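Tokell Store Manager > Set-up Guide > Section 6: Promotional Codes

6.4 Creating a single-use code batch

Use a batch when each customer is to receive a different code. For one code shared by all customers, see 6.3.

Before you start
You need the Catalogue Editor role or higher. The promotion the codes will draw on must already be saved, with its minimum spend in Canadian dollars.

1. Open Promotions > Codes and select New batch.
2. In Linked promotion, choose the saved promotion. Drafts are not listed.
3. Enter a prefix of letters and numerals, for example ENDSKA. Spaces and hyphens are stripped on saving.
4. Set Quantity. The maximum is 1,000 codes per batch.
5. Set Uses per code to 1.
6. Under Combining, select Exclusive or Stackable. An exclusive code removes any other code in the cart at checkout.
7. Select Generate. The batch status changes from Queued to Ready.
8. Select Export CSV and store the file outside the shared folder.

Caution: Generated codes are live as soon as the linked promotion is active. Cancelling a batch does not reverse orders already placed with its codes.

Note: Shipping and taxes are calculated after the discount. A code cannot reduce either amount unless Include shipping is checked in the linked promotion.

6.5 Testing a code

1. Sign out, or open a private browser window.
2. Add an item from the toys category that meets the minimum spend.
3. Enter the code in the Promo code field and select Apply. Codes are not case sensitive.
4. Confirm that the discount line shows the promotion name.
5. Leave checkout without paying. The code is released after 2 hours.

If the message "Code not recognized" appears, check the prefix first. If "Not valid for this cart" appears, open the linked promotion and review Excluded items. Gift cards are excluded by default.

Stores using the Solís theme must also enable Show discount line under Theme > Checkout. Otherwise the total is correct but the promotion name is hidden.

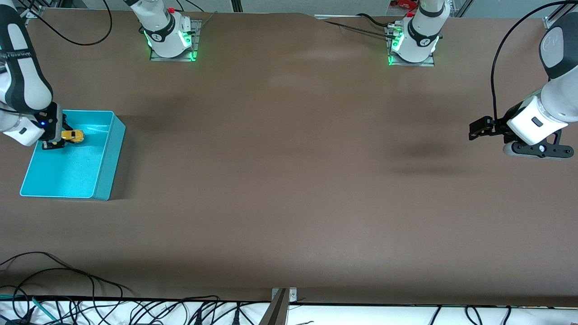
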